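Plovthorpe's little wagon is back, and it goes farther

Plovthorpe has given its smallest electric wagon, the Dritby, a proper update, and it's a cracker! Range climbs to 558 km, the back seat gets more legroom, and the tow rating that owners kept asking for is finally on the options list.
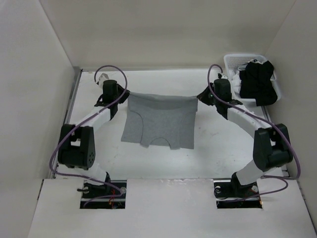

The bigger battery – 56 kWh in the old car – adds surprisingly little weight, and the steering is still as light and chatty as ever. Buyers can pick from six colors and two trims, Sjögren and Andolham.

"We wanted it to feel like the same car on a really good day," said project lead Valter Amundsen. Orders open in September, with prices to follow.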